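4. Gathering the demonstrations

4.1 What was collected, and what we think it is worth

It is common in papers of this kind to give the number of demonstrations first and leave the reader to be impressed. Ours is 3104. We give it early so that we can spend the rest of the section explaining why we put little weight on it.

All of the demonstrations were recorded by teleoperation on the two-armed table rig at Endadthorpe, using the Vellow recording software. There were four operators. Two of them, Leire Escobar and Colm Lenihan, had driven the arms for months before we began in September, and the other two, Nantana Chareonsuk and Thitima Phromma, learned on the job. We had planned to drop the first sessions of the newer pair as practice. Jui-lin Yang argued that if we threw out clumsy work we would end up with a set that only showed a robot doing well, and a policy trained on it would have no idea what to do after a near miss. We kept the sessions. Whether that helped is a separate question, and the results in Section 5 do not settle it.

The nine tasks all use small household and toy items on a dark table. Most of them involve picking something up, moving it to or from a board or a container, and letting go of it. Three of the tasks call for a long, thin tool, and these are the ones we watched most closely. The Demissie baseline, which we train without changes, scored well on blocks in our pilot runs and poorly on anything with a handle. It is tempting to say that long tools are harder and move on. We think part of the trouble lies in how the examples are gathered, and that the wrist view has a good deal to do with it.

4.2 Wrist views and what they leave out

Each arm carries a small camera near the gripper. The appeal is plain: the camera goes where the hand goes, and the point of contact is usually somewhere in view. Operators like it too. When asked which screen they looked at during the last part of a grasp, all four said the wrist view.

The cost is that a tool can look very different depending on which arm has it. Figure 3 gives one view of each sort. In (a) the gripper has closed on the handle of a long utensil, and the shaft leads away from the fingers to the bowl. In (b) the fingers are open and a long stick comes down from the other side of the table, its pointed tip just above the white board. A person reads both at a glance. We see no strong reason to expect a network trained on a few thousand clips to do the same, and claims that it "learns the tool" from such footage should be treated with care.

Figure 3. Two wrist camera views from the tool tasks. (a) Fingers closed on a blue-shafted utensil at a round bowl. (b) Open fingers, with a long red stick pointing down towards a white board.
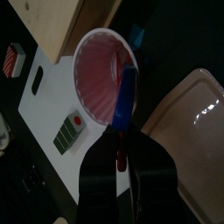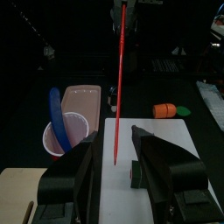

Depth is the second worry. An operator who has spent an hour at the rig knows how far a tip is from a surface because they have bumped into it before. That knowledge shapes every demonstration they give, and none of it is recorded. What is recorded is a smooth approach that stops at the right height. The policy is then asked to copy the stopping without having been told what the stopping was for. We tried adding a fixed overhead camera to make up for this. On the block tasks it made no difference we would defend, and on the tool tasks the gain was smaller than the gap between one operator and another.

4.3 Operators as a hidden variable

That gap deserves more space than it usually gets. We asked the operators to work in whatever way felt natural, which is standard advice and, in our view, poor advice. Escobar grips handles low and turns the wrist late. Lenihan turns first, then closes. Both finish the task, and both clips are marked as successes, but averaging the two gives a movement that neither of them would make. Our policy made it often.

We do not know how much of the published gain from larger sets comes from having more examples and how much comes from one person's habits drowning out the others. The Zomham set, which we used for pre-training, does not say who recorded what. It may be a fine set. There is no way to check.

For our own data we store an operator code with each clip. Training on a single operator's clips gave steadier behaviour on the tool tasks than training on all four together, even though the single-operator set was much smaller. A reader who likes scale will point out that this could reverse with more data. It could. We would want to see it happen before building a budget around it.

4.4 Labels and rejected clips

Success was marked by the operator at the end of each clip with a foot pedal. This was quick, and it was a mistake. People are generous judges of their own work, particularly late in a session. Chareonsuk later went back through 40 clips drawn at random from the tool tasks, with the pedal marks hidden, and disagreed with enough of them that we changed the rule: the tool must be released and at rest before the clip ends. Older clips were relabelled under the new rule by someone other than the person who had recorded them.

We also kept the failures. They are stored apart from the main set and were not used to train any policy reported here. Several colleagues asked why we bothered. Our answer is that a success rate for the collection itself – how often a trained person driving the same arms gets the job done – is the only fair ceiling against which to hold the policy, and it can't be worked out once the failures are gone.

4.5 Resets

Between clips the operator moved the items by hand to a new layout. We had written a script that called out random positions, and it was followed for the block tasks. For the tool tasks it was quietly dropped, as some of the positions it called for could not be reached by either arm. The layouts that replaced it were chosen by eye. They lean towards the middle of the table, with handles turned towards whichever arm was due to move next. The test layouts in Section 5 were drawn from the script with the unreachable positions removed, so they are harder than the training layouts in a way we can describe but have not measured.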